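Looking after boots on a multi-day trek

Leather boots fail mostly at the seams and the sole bond, and both can be checked at home before departure. Allow two evenings.

Remove laces and insoles. Brush off dried mud with a stiff nylon brush, then wipe with a damp cloth. Do not use washing-up liquid, as it strips the oils. Stuff with newspaper and dry at room temperature, away from radiators. Change the paper after 12 hours.

Flex each boot at the toe and look along the welt. A gap that takes a fingernail needs contact adhesive and a clamp overnight. Smaller gaps can be left until after the trip.

Apply wax thinly, seams first. Above 4000 metres the air is dry and leather stiffens, so carry a small tin. One 40 g tin does a pair for nine days.

Pack spare laces, a blunt needle and waxed thread. For a split in a tent bag or gaiter, tie off each stitch separately. If one knot goes, the others hold. Trim the ends short, but leave enough to grip.

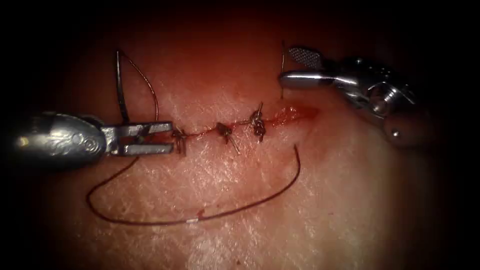 Separate knots along a partly closed incision.

On the trail, loosen the laces fully at each night's stop and take the insoles out. Keep boots inside the tent porch, soles down. Rewax on the rest day if water no longer beads on the toe.

Maya Majali, Illatside. Updated Oct 21, 2021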